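Showing Beats Telling: Speaker Notes on Teaching a Robot by Hand

August 24, 2025
By the Fundarow workshop team
88 shares | 14 comments

These are the notes I spoke from at Skollcombe, tidied up a little for everyone who asked. I wandered off them more than once, as I always do, so if you were in the room and remember something different, you're probably right.

Opening (go slow, let people find their seats)

Welcome, and thank the hosts for the coffee. Start with the kitchen story. When I was small my grandmother taught me to fold dumplings, and she never gave me a single measurement. She put her hands over mine and we folded a whole tray together, and then she took her hands away. That was the lesson, start to finish, and I think of it every time I stand beside a machine that's waiting to be shown something.

Ask for a show of hands: who has ever tried to write down how to tie a shoe? Let them laugh. Somebody always groans. Then say that for years this was the job – writing down how to tie the shoe, one little move at a time, and finding out you'd forgotten the loop.

An old idea

Mention my old binder here (hold it up if I remembered to bring it). The oldest clipping in it is from 1966, and the person who wrote in the margin was already wishing you could just take the arm and lead it through the job. So the wish has been with us a good long while. What has changed is how easy it is for an ordinary person to have a go.

Three ways to show

First, by hand. You take hold of the arm and move it, and it remembers where it's been. Lovely for slow, simple work, and people get the feel of it right away. The trouble is your own body gets in the way, and a heavy arm makes you move like you're pushing a shopping cart through sand.

Second, by remote control. You hold one thing here and the robot follows over there. This is how we run Fako, our two-armed setup at Fundarow. It's wonderful, and it's also tiring, especially in the first week. You can't feel what you're touching, so you learn to look much harder than you normally would. (Tell the egg carton story if there's time. Skip the part about the carpet.)

Third, and this is my favorite, you leave the arm out of it and carry the gripper yourself. A camera rides along on it and sees what the fingers see. You pick things up, put them down, go home, and the recording does its work later. You can take it to a kitchen table or a loading dock, and you don't need to bring a robot in the back of a van!

What we did in July

We spent most of July on one job for Valente: picking up small parts and setting them in a tray. We gathered 2000 demonstrations in all, shared among everyone on the team who had a free hour. The first 145 we threw out, and please say this part plainly, because people are always kind about it afterward and tell me it happened to them too. We'd been rushing. Every one of us closed the fingers before we'd really lined them up, and then nudged the part into place, and a robot learning from that would learn the nudge.

So we slowed down. We agreed to start each try with the fingers wide open and a bit of clear table between them, then come in straight, pause, and close. The pause felt silly. I kept it in anyway, and by the second week my hands were doing it on their own – I even caught myself pausing over the butter dish at home.

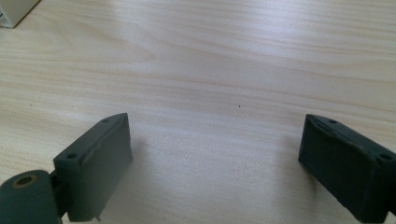 How many times do you have to show it before it learns?

It depends on how much the job changes from one try to the next. If the part always sits in the same spot, a small set can be enough, and if it can turn up anywhere, plan on a lot more and move it between tries.

Closing (watch the clock)

Remind folks that a good demonstration is a bit boring to watch. Encourage them to let a newcomer try early on, and to keep a few of the clumsy recoveries if they're honest ones that end well, so the robot sees how to get out of trouble. Invite them up to the table afterward to try the gripper. Ask them to please put it back on its stand.

Questions, then lunch down the hall.

Related
Getting Comfortable With Remote Control
Sorting Good Demonstrations From Bad Ones
Fako Gets a Second Arm
Notes From Our Last Visit to Skollcombe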